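Saltus notebook, 3/3/22

Student project, bowl task. At the table: Csenge Bodnár, Érica Miranda, me.

Goal for this session was to settle the approach height before we record any more demonstrations. The old value was left over from September, when the class was still using the Csizmadia fingers, and it was too low for the dark blue bowl. Set the hover to 50 mm above the rim and slowed the last part of the descent. Gripper stays open until the final waypoint.
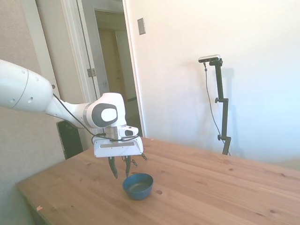
Csenge rewrote the start routine so each run begins from the same joint pose. Before that we were starting from wherever the last person had left the arm, and the logs couldn't be compared. Old logs are in the Skarkov folder, do not delete them yet. There are 57, and a few may still be usable for the report.

Grip force limit is now in the config file instead of typed in by hand. Érica wants it lower for bowls. Left it alone until we have numbers.

Second thing was the finger angle at the rim. One finger has to go inside the bowl and we had been bringing it in too steep. Changed the wrist tilt by 4 degrees and saved it as a new pose, rim_b. The old pose is still there as rim_a.
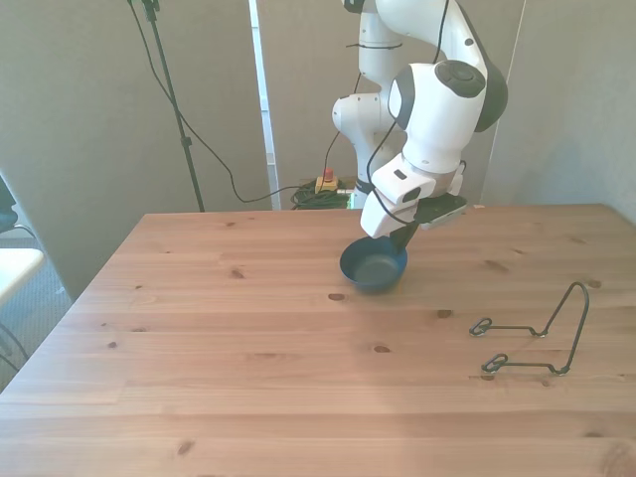 Réka Vörös thinks the tilt should come from the camera estimate and that a fixed pose will only ever work for one bowl. She would keep rim_b as a fallback and nothing more. Fair point, but the estimate isn't ready and the class demo is before it will be.

Timeout raised to 3000 ms in the close command.

To do: check the rim_b transform in the config, rename the logs, ask Réka for her branch.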